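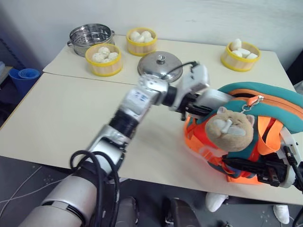
White buns in bamboo steamer baskets.

Gendus Summer Classic: Frequently Asked Questions

Answers for teams, families and spectators. Player registration rules are in the team handbook, which every coach receives by email after signing up. If the handbook and this page disagree, go with the handbook.

GENERAL

What is the Summer Classic?

It is a weekend basketball tournament for amateur teams, played every June at the Wovent Fieldhouse. There is a men's bracket, a women's bracket and a high school bracket for boys and girls. Most teams are rec league squads, alumni groups or summer travel teams. A few drive in from out of state.

How many teams take part?

The men's bracket has 16 teams. The women's bracket has 12, with the top four seeds getting a bye. Each high school bracket has eight. We have looked at adding more, but the courts are booked from the first tip to the last on both days.

Is this an NCAA event?

No. College coaches sometimes come to watch the high school games, but the tournament has no tie to the NCAA or to any conference. If you are a current college player, talk to your compliance office before you register. We can't tell you whether you are allowed to play, and we don't sign eligibility letters.

Who runs it?

Maëlys Maillard is the tournament director. Akihiko Hirano handles officials and the scorer's tables. Questions about the bracket or schedule go to Maëlys, and questions about a call or a score go to Akihiko, through your coach.

REGISTRATION

How do I enter a team?

Fill out the team form on the registration page and pay the deposit. Your spot isn't held until the deposit clears. You can add players later, up to the roster deadline listed on the form.

How many players can be on a roster?

Up to 11. You need at least seven names on the form at the deadline, and five players on the floor to start a game. If you drop below five during a game because of fouls or injury, you may keep playing with as few as two.

Can one person play for two teams?

Not in the same bracket. A high school player who has graduated may choose between the high school bracket and an adult bracket, but can't be in both.

I don't have a team. Can I still play?

Yes, if we can place you. Sign up on the free agent list and put down your position, your height and the level you've played at. Captains who are short a player get the list in the order people signed up. Some years everyone finds a spot and some years several people don't. There is no fee for being on the list.

What if we have to drop out?

Full refund of everything but the deposit until the bracket is posted. After that there are no refunds, even if we find another team to take your place.

Do we need insurance?

Adult teams sign a waiver. High school teams need a certificate of insurance from their club or program, uploaded before the roster deadline. Teams without one don't play. We have had to turn a team away at the door over this and would rather not do it again.

BRACKETS AND SEEDING

How are teams seeded?

Returning teams are seeded by last year's finish. New teams are seeded after that, using league results if they send them in. Guido D'Amico puts together the first draft of each bracket, and Maëlys approves it. We try to keep teams from the same league apart in the first round. It isn't always possible on the women's side, where half the field sometimes comes from one league.

When is the bracket posted?

Ten days before the first game. It goes up on this site first and on the fieldhouse doors the morning of the event.

Can I ask for a certain game time?

You can ask on the form. We look at travel first, so a team coming from several hours away is more likely to get a later start than a team from across town. Requests sent in after the bracket is posted aren't considered.

Is it single elimination?

Yes, with a consolation game for every team that loses in the first round. Every team is guaranteed two games, and a bye doesn't count as one. Teams with a bye that lose their first game are matched up with another team in the same position.

GAME RULES

What rules do you use?

High school games use high school rules. Adult games use the same rules with the changes below.

Adult games are two 18-minute halves. The clock runs until the last two minutes of the second half, when it stops on whistles. It also stops for timeouts and injuries.

Each team gets three timeouts per game. One carries into overtime if you still have it.

Overtime is three minutes. If the score is still tied after that, a second overtime is played with the first team to score winning the game.

Is there a shot clock?

Only in the semifinals and finals of the adult brackets. It is set at 30 seconds. The side courts don't have the equipment for it.

Is there a mercy rule?

If a team leads by 25 or more in the second half, the clock keeps running to the end, including the last two minutes. The game isn't called early unless both coaches ask for it.

What happens after a technical foul?

Two shots and the ball. Two technicals on the same player or coach means that person is out of the game and has to leave the gym. An ejected player also sits out the next game. If you are ejected for fighting, you are done for the weekend and your deposit isn't the issue anymore.

Can we protest a call?

No. You can protest an ineligible player or a scorebook error. The coach has to tell the scorer's table before leaving the court, and Akihiko will look at it before either team plays again.

What ball do you use?

Tesetti game balls, provided at the table. The women's and girls' games use the smaller size. Bring your own balls for warmups, with your team name on them. Plenty get left behind every year and they all look alike.

Do uniforms have to match?

Same color shirts with a number on the back, no duplicate numbers. The team listed first on the schedule wears light. Tape numbers are fine if they stay on.

SPECTATORS

How much are tickets?

Adults pay $10 for a day. Students with an ID pay $4. Children under six get in free. Players and two coaches per team don't need a ticket. Your wristband is good all day, so you can leave and come back.

Can I buy tickets at the door?

Yes, by card or cash. Lines are longest in the half hour before the first game, and they move faster at the north entrance.

Is there a limit on how many people can come in?

The main gym holds 2,000 with the bleachers pulled out. It fills up for the adult finals and not much before that. The side courts have one row of seating on each side, and people usually stand at the ends.

Where do I park?

Use the lot behind the fieldhouse, off Ishida Avenue. Parking is free on the weekend. Don't park in front of the bank next door, even when it's closed. They tow.

Can I bring food?

Yes, to the lobby and the lawn. Only water is allowed in the gyms. The concession stand opens with the first game and closes at halftime of the last one. Coolers stay outside.

Can I take photos or video?

Sure, from the stands. No flash and no tripods on the baseline. Jolien Van Loon is the tournament photographer, and her pictures are posted in the gallery the week after. If you coach a high school team and have a player who should not be photographed, tell her before your first game.

Will the games be streamed?

Main court only. The link is posted on the schedule page that morning. There is no commentary except for the finals, which Haruto Fukuda calls. Replays stay up until the end of the summer.

Is the building accessible?

The main gym and both side courts are on the ground floor. Wheelchair seating is at center court, on the side across from the benches. The upstairs track is reached by stairs only and is closed during the tournament.

ON THE DAY

When do doors open?

7:30 a.m. on both days. The first games tip at 8:15.

How early should my team arrive?

Check in 45 minutes before your game. Games don't start ahead of schedule, but they may start late. If your team isn't ready 10 minutes after the posted time and the court is open, it's a forfeit.

Are there locker rooms?

Yes, shared between teams. Bring your own lock and take it with you when you leave. Showers are available until 7 p.m.

Is there an athletic trainer?

One at the main court and one between the side courts. They tape ankles for free if you bring the tape. Any player who is pulled for a possible head injury doesn't come back that day.

What do the winners get?

A trophy for the team and a shirt for each player on the roster. There is no prize money. The most valuable player in each bracket is picked by the scorer's table crew.

Where is lost and found?

At the front desk of the fieldhouse. Items are kept through the end of June and then donated.

My question isn't here. Who do I ask?

Use the contact form and put your team name and bracket in the subject line. Expect a reply within two days, or longer in the week before the tournament. During the event, go to the check-in table in the lobby.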